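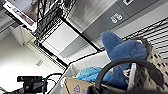
Washing soft toys at 40, yes or no?

Posted by allura_lane, May, 9.40pm

Label's gone on most of the kids' lot. Done them at 30 for years, still smell a bit of dog. Anyone go hotter?

trornametti: 40 is fine, pillowcase, slow spin. Did 2 loads last week no bother

limpet387: Disagree. Glued eyes come off at 40. Hand wash or dont bother.
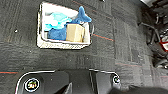
shark and friends in the basket

allura_lane: eyes are stitched I think. Its the stuffing going lumpy I'm worried about

trornametti: lumps are from the dryer. Line dry, by the tail if theres a tail

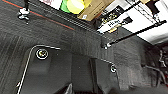 and give them a good squeeze halfway, teh middle takes ages. Gurport market does net bags btw

limpet387: Still say hand wash.

Last updated: May, 11.15pm

Recent threads
Dog smell in blankets
Bicarb in the drawer?
Net bags, which size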